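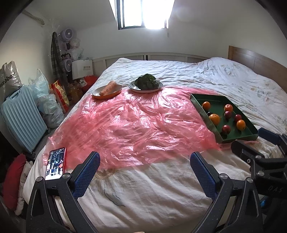
Review: The Lapointe Audio Guide at Hullness Fort

Hullness Fort rents a handheld audio guide made by Lapointe, and for most visitors the question at the ticket window is whether to take one. I used it on a full visit in May, and I went back later the same month without it so I could compare. I paid for both visits myself.

The guide is a flat gray handset on a neck strap, a little longer than a phone and a good deal thicker. It has a number pad, a volume wheel on the side, a small screen and a speaker at the top that you hold to your ear. There is also a jack for headphones. The desk does not hand out headphones, so bring a wired pair if you want your hands free. Wireless ones will not connect.

Price and pickup

Admission with the guide is $20. Admission alone is $11. You leave a driver's license or a credit card at the desk and get it back when you return the handset. Couples can share one by splitting the headphone signal, but you have to bring your own splitter.

Pickup was quick in the morning. On my second visit I arrived after lunch, and the line for handsets was long enough that people were giving up and going in without one. If you want a guide, get there before noon.

How it works

Numbered signs are posted along the route. You type the number, press the green key and the track starts. Most tracks run a couple of minutes. At the end of some of them you are offered a second, longer track on the same subject, and these are where the better material is. The one on the powder magazine explains how the floor was laid and why nobody was allowed inside in nailed boots. The one on the kitchens goes through a week of garrison rations, including what was done with the flour once the weevils got into it.

The main tracks are more general. If you have read the wall panels, you already know most of what they say. The narrator is clear and does not rush. A few tracks have actors playing soldiers and a ferryman, and those I could have done without. They are louder than the narration, and I kept reaching for the wheel.

There is a children's version on the same handset, picked from the menu when you switch it on. I listened to a few of the tracks. They are shorter and ask kids to look for things in each room. The one in the barracks seemed well done. The one on the sea wall asks them to find a carved initial that is behind a railing and hard to see from a child's height.

Sound and battery

Indoors the speaker is fine. The casemates are quiet and the thick walls keep out the other tour groups. Outdoors it's a different matter. The upper walk faces the water and the wind comes straight over it, and even at full volume I lost whole sentences. Headphones fixed most of that.

My handset still showed more than half its battery after three hours. The screen washes out in direct sun. You can find the keys by feel, but you can't tell if you have typed the right number until the track begins.

Finding the stops

This is the weakest part. The numbers run in order through the lower level and then stop making sense. After the gatehouse the next sign is around 100 yards away on the far side of the parade ground, with no arrow. I walked past it and ended up in the gift shop. The paper map at the desk shows the buildings but leaves out the stop numbers, so the map and the handset don't help each other much.

Some signs have faded, too. The one outside the hospital block could be a 6 or an 8. I tried both.

Accessibility

The handset has captions for every main track, although the type is small. The longer tracks are not captioned. There is a printed transcript in a binder at the desk, and you can carry it around with you if you ask. The route to the upper walk is by stairs only, and the guide has a separate set of tracks for people staying on the lower level. I thought that was a good idea, and those tracks include a description of the view across to Madville that is better than the regular one.

Compared with going without

On my second visit I read the panels, took the free walk at eleven with one of the rangers and skipped everything else. I was done in half the time. The free walk covers the gatehouse, the parade ground and the sea wall, and you can ask questions. It doesn't go into the magazine or the kitchens, and those rooms have very few panels. Without the handset they are mostly bare stone.

Should you rent it?

Yes, if you have at least two hours and like detail. Take the longer track whenever it is offered and skip the actors. If you have an hour before the last ferry, or you are with small kids who want to run on the grass, pay the lower price and join the free walk.

Lapointe handsets are also used at the lighthouse museum in Madville. I haven't tried that tour yet.

Rating: 3.5 out of 5

Related

Getting to Hullness by ferry: times, fares and parking
Madville Lighthouse Museum: what to see first
Where to eat near the Madville waterfront
Review: the Dasen folding map of the Hullness shore
Rainy day ideas in and around Madville
Best short walks with a harbor view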